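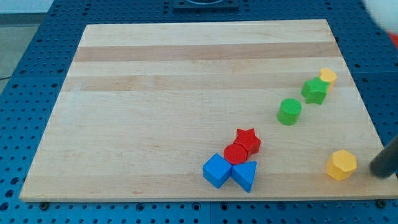

Why would anyone pay for a map of the wrong year? A student in the back row asked me that last March, holding up a plate from the Fustberg atlas, and I've opened this session with it ever since. The plate shows a river valley as it was supposed to have looked in the early Middle Ages. It was engraved in the nineteenth century. So which year is it a map of?

Both, and you need to keep the two apart in your notes all the way through. I'll call them the subject date (the time the map claims to show) and the making date (when somebody drew and printed it). Please use those terms in your worksheets too – I got a stack of papers last time where "the date" meant one thing in the first paragraph and something else in the third, and I had a terrible time grading them!

Session 4: Historical atlases and how to read a plate

Start with the borders. People of the early Middle Ages mostly didn't think of a kingdom as a shape with an edge. They thought about who owed what to whom, which roads were safe, which bishop you answered to. An engraver, though, has to put a line somewhere, and then a colorist comes along with a brush and runs a nice band of pink down one side of it. Suddenly you've got a frontier that looks as firm as a modern one. On the Trastelano sheet (in your packet, second page) the line between the two duchies follows a ridge very neatly for its whole length. The charters we read last week don't mention the ridge at all. They list villages, and a couple of those villages are on the "wrong" side.

I don't think the mapmaker was cheating. He had a gap and he filled it with something reasonable, and ridges are reasonable. But write "inferred" next to it in pencil.

Next, names. Check what language they're in and which period's spelling they use. Historical atlases love Latin forms, sometimes for places that have no surviving Latin name, in which case the editor made one up from the modern name. The Fustberg editors did this a lot, bless them. You'll also see two names stacked, one in capitals and one in italics, and the key (if there is one) should tell you which is old and which is current. If there isn't a key, compare three or four towns you already know and work it out from those.

Then insets. I love insets! They're where the publisher squeezed in whatever wouldn't fit on the main sheet, and they very often have a different subject date from the big map. They can have a different scale too, so don't lay your ruler across the main map and then carry on into the corner box. I've done it. My distance came out absurd and I spent a whole evening blaming the railroad.

A word on color, as it came up in the discussion section. Many nineteenth-century plates were printed in black only and then colored by hand, so two copies of the same map can disagree. The library has 2 copies of the Sugiyama wall map, and the coastal province is green on one and yellow on the other, with the boundary in a slightly different place. Always say which copy you looked at. Paper fades as well, and greens can go brownish, so don't build an argument on a tint.

Sources, last of all. A good atlas had a text volume, or at least a few pages of notes at the front, where the editor says what he relied on. These got separated from the plates all the time, mostly because dealers could sell the maps one by one. The Edow collection has over 346 loose plates and hardly any of the notes that went with them. If you're working from a loose plate, try to find the title and plate number in the margin and then look for a complete copy in the catalog.

For next time

Read the chapter on frontiers in the course reader. Pick one plate from the Edow boxes (the reading room opens at 9, and the boxes go fast) and write a page on it. Give me the subject date and the making date, one border you believe and one you don't, and whatever you can find out about the names. Ask at the desk for call number 2228 if you want the finding aid. Pencils only in there, please, and leave the plates in their sleeves.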